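Home Datasets Guides Changelog Contact

We use cookies to remember your settings and count visits. Accept all / Only necessary

Plorkuvberg Seated Work Survey -- README and data card

Last updated: February 23, 2026

What this is

A set of questionnaire answers about how people sit, reach and look down when they work at a table, and about how sore they say they are afterward. We sent 1000 invitations to adults in Plorkuvberg and Musemitz and got 400 usable forms back. Each form has 20 questions. The answers are shared as plain tables with a codebook.

Please read the part on known problems before you load anything. The first version of this dataset went out with a one-page summary and no warnings, and it was soon being passed around as proof that a better chair fixes a bad neck. It can't prove that. It has one question about chairs, and the question is poorly worded.

Files

- answers.csv: one row per form, one column per question
- codebook.txt: question wording, answer options and missing-value codes
- comments.csv: free-text remarks, lightly edited to remove names and employers
- weights.csv: weights by town and age band, to be used with care or not at all

The four files share the column form_id. There is no key that links a form back to a household, and we didn't keep one.

How the answers were collected

Invitations went out by mail in September. People could fill in the form on paper or through Prulex, the online form service we had already paid for. Paper forms were typed in by hand by two people working separately, and where they disagreed a third looked at the sheet. The Prulex forms needed no typing but had their own trouble: on small screens the scale questions showed the first option larger than the rest, and we suspect some people tapped it for that reason alone. The column entry_mode tells you which route a form took. Use it. The online answers run toward the "never" end on almost every scale question, and we don't believe online people have healthier backs.

The wording of the soreness questions was adapted from the Naqvi short form. "Adapted" is a generous word. We changed the time span from "in the last week" to "lately", on the theory that people don't think in exact weeks. Now we can't compare our numbers with anyone else's, and we don't know what "lately" meant to the people who answered. If you want scores that line up with other work using the Naqvi form, these won't do it.

What the questions cover

The questions fall into these groups:

- Hours at a table, at work and at home, on a usual day
- Type of seat and whether its height can be changed
- How often the person looks down at the tabletop
- How often the person reaches forward with one arm
- Soreness in the neck, shoulders, lower back and wrists
- Breaks, walking and sleep

The reaching and looking-down questions are the ones we would defend, up to a point. Most surveys of this sort assume that everybody who sits is facing a screen. Plenty of people aren't. They sort, sew, mend, pack, mark homework or do close handwork, and their eyes are on the tabletop with one arm stretched out in front and the other doing very little. A form that asks only about monitor height misses them.

Even so, treat those answers as impressions. "Often" had no definition. One person who wrote in the comments that they sew all day ticked "sometimes" for looking down. Another, who described a job made up mostly of phone calls, ticked "very often". Either of them may be right. A questionnaire doesn't watch anybody work.
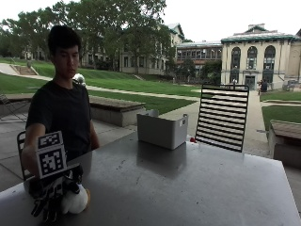

Known problems

Self-report. Every value here is something a person said about themselves. Hours at a table are probably the weakest column in the set. Answers pile up on even numbers, and a handful of forms claim more hours sitting and sleeping than a day has room for. We left those in and marked them in the column check_hours.

Who answered. Fewer than half of the people we wrote to sent back a usable form. The invitation had the words "back and neck pain" in its heading, and a person with no pain has little reason to go looking for a stamp. Any figure for how common soreness is in these towns will be too high if you take it from this data. How much too high, we can't say. The weights deal with town and age band only -- they do nothing about this.

Season. One mailing, in one month. People who do farm work told us in the comments that they hardly sit at all at that time of year. A winter mailing might have looked quite different. We didn't do one.

The chair question. It reads: "Is your seat comfortable and adjustable?" That is two questions with one box. A person on a comfortable kitchen chair that doesn't adjust had no correct answer, and several left it blank or wrote "half" beside it. The blanks are coded as missing. The "half" answers are coded as "no", a choice made late in the day that one of us still thinks was wrong.

Sore wrists. The wrist question comes right after a question about handwriting on the paper form, and right after one about sleep on Prulex. We didn't spot the difference in order until the forms were in. Compare wrist answers across entry modes at your own risk.

What you can use it for

Teaching. It's a decent set for showing students what missing data looks like and how a badly joined question spoils a column. It can also be used to try out wording ideas for a larger survey, or to practice coding short free-text remarks.

It may help if you want a rough feel for what people who work over a table complain about. The comments file is better for that than the numbers. Read it from start to end before making any tables.

What you should not use it for

- Claims about what causes pain. One form, filled in once, can't tell you whether the low table came before the sore shoulder.
- Choosing or selling furniture. Two sellers have asked us for a quote for their websites. We said no to both.
- Deciding whether any one person's complaint is real.
- Setting break rules at a workplace. People who take more breaks report more soreness in this data, and the likely reason is that sore people get up more.

That last result has been requested more than any other table. We think it's worthless without a second round of forms from the same people, and there's no money for a second round.

Missing values

Blank on paper is coded as -1. Skipped on Prulex is coded as -2. A question that didn't apply is -3. Please turn these into proper missing values before taking a mean. The first outside reuse we heard of didn't, and reported that retired people sit for less than zero hours a day.

Privacy

Age is given in bands. Job titles were replaced by broad groups, and comments that pointed to a single workplace were cut down or dropped. Musemitz is small, so in a few job groups we merged the older bands. If you come across a row that you believe identifies a person, write to us through the Contact page and leave the row number out of any public post.

License and citation

Free to use and share, with credit to the Plorkuvberg Seated Work Survey. If you publish a number from it, please print the response count beside the number and name the entry mode you used. We'd also ask you not to write "studies show". It's one survey, and you've now read what is wrong with it.

Changes in this version

- Added check_hours
- Fixed swapped labels for left and right shoulder in the codebook
- Removed the summary page
- Added the section on sore wrists
- comments.csv is now saved with the accents intact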